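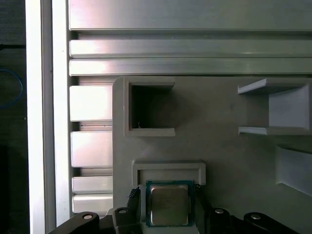 Kaja Eglītis keeps her household budget in a green notebook, one page per week, and she has kept it that way since her first paycheck. What has changed is the number at the bottom of the page. In August she and her husband decided to put off every purchase over $50 by a full month, and most of those purchases never got made.

"You write it down and you wait," Eglītis said. "Then the month is over and you don't want the thing anymore. We did that with a patio heater, two pairs of boots and a blender."

Eglītis teaches a free evening class on family budgeting at the Bevthorpe library. There are eight people in the current group. Most of them signed up after their rent or grocery bills went up, she said, and a few came in with credit card debt they had never added up.

One woman's total was $3,022, spread over three cards. "She thought it was maybe half that," Eglītis said. "She was quiet for a bit and then she asked what to do first."

Her usual answer is to stop using the card with the highest rate and pay that one down ahead of the others, while making the minimum payments on the rest. She does not tell people to cut up their cards. She does ask them to take saved card numbers off shopping sites – typing in the digits slows people down.

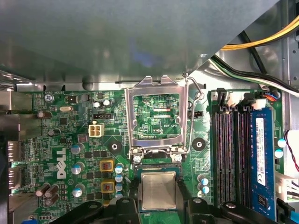
Groceries and eating out

Restaurant meals are the first thing people in the class give up, and Eglītis thinks some of them go too far.

"If you cut it to zero, you last two weeks," she said. "Then you order in four nights in a row. I'd sooner see one meal out on the calendar, paid for in cash."

Store brands are an easier sell. Imelda Ignacio, who finished the class in the fall, switched over on flour, canned tomatoes and dish soap, but went back to her old coffee after one bag. "I tried," Ignacio said. "My husband wouldn't drink it."

She also moved her big shopping trip from Saturday to a weeknight, when she goes alone. The kids used to add things to the cart. 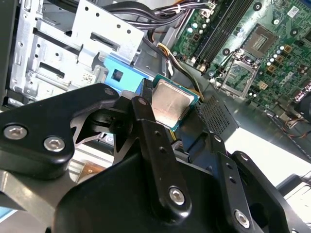 Should people keep saving while they still owe money on a card?

Eglītis tells her students to set aside a small cushion first, enough for a car repair or a dentist bill, and then put everything extra toward the card. Without the cushion, she said, the next repair goes straight back on the card.

The next class begins after the holidays. Sign-up is at the library's front desk.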